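Accueil > Actualités > Communiqués de presse

Ce site utilise des cookies pour mesurer son audience. Accepter — Refuser — En savoir plus

Netwood ouvre à Toltholm un atelier de tri pour les petits composants électroniques

Publié le lundi 7 juillet 2025, par Wilma Michiels, service communication

TOLTHOLM — La société Netwood annonce l'ouverture d'un atelier consacré au tri des petites pièces électroniques qui proviennent d'appareils démontés. L'atelier se trouve dans le bâtiment Wuyts, au bord du canal, et il occupe une surface de 84 mètres carrés. Il complète le site de Briltenport, où l'entreprise continue de recevoir et de démonter les appareils entiers.

Jusqu'au mois de mai, les cartes et les pièces détachées partaient de Briltenport en mélange, dans de grandes caisses. Les clients qui souhaitaient acheter seulement des cartes, ou seulement des solénoïdes, devaient faire eux-mêmes la séparation. Plusieurs d'entre eux ont demandé un service plus précis, et la direction a décidé de le proposer.

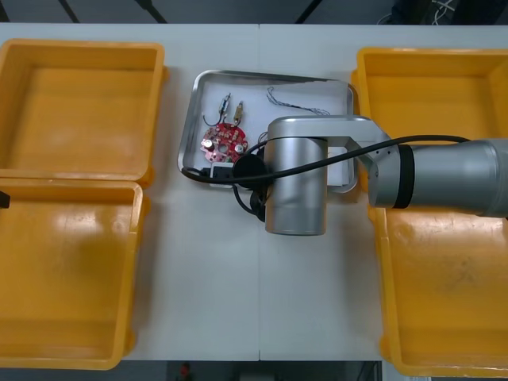
Le travail se fait par petits lots. Les pièces d'un lot sont posées dans un plateau en métal peu profond, puis elles sont réparties dans des bacs selon leur catégorie. Un lot ne doit jamais être mélangé avec le suivant : c'est la règle la plus importante de l'atelier, et elle est écrite dans le contrat que signe chaque client.

« Nous avons beaucoup discuté de la taille des lots », explique Ilse Boersma, directrice de Netwood. « Un grand lot va plus vite sur le papier, mais les fils se prennent les uns dans les autres et on perd ensuite le temps que l'on croyait gagner. Nous avons donc choisi de travailler avec peu de pièces à la fois. »

La liste des catégories compte 11 lignes. Elle a été préparée par Hemant Pal, responsable technique, avec l'équipe de Briltenport. Les cartes de circuit imprimé y sont classées selon leur format, les pièces à bobine selon l'état de leurs fils. Une pièce dont le fil est coupé trop court n'est pas refusée — elle est proposée à un prix réduit, avec une mention sur le bon de livraison.
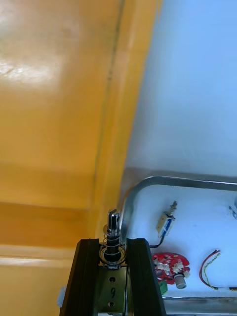

Carte électronique ronde et petit solénoïde dans un plateau de tri. Photo : Netwood

Quatre personnes travaillent actuellement à Toltholm, sous la conduite d'Anathi Tshabalala, qui était auparavant chargée de la réception des marchandises à Briltenport. Trois autres postes seront ouverts après l'été. Les candidats n'ont pas besoin d'un diplôme en électronique, une formation interne est prévue à leur arrivée.

Les ateliers de réparation, les écoles techniques et les revendeurs peuvent déjà demander une offre. Les envois de moins d'une caisse sont acceptés, à condition qu'ils soient annoncés à l'avance. Les piles et les batteries restent exclues et doivent être retirées avant l'envoi.

Contact clients : Ottar Isaksson, service commercial, Netwood, bâtiment Wuyts, Toltholm.
Contact presse : Wilma Michiels, Netwood, Briltenport. Des visites pour les journalistes peuvent être organisées sur demande écrite.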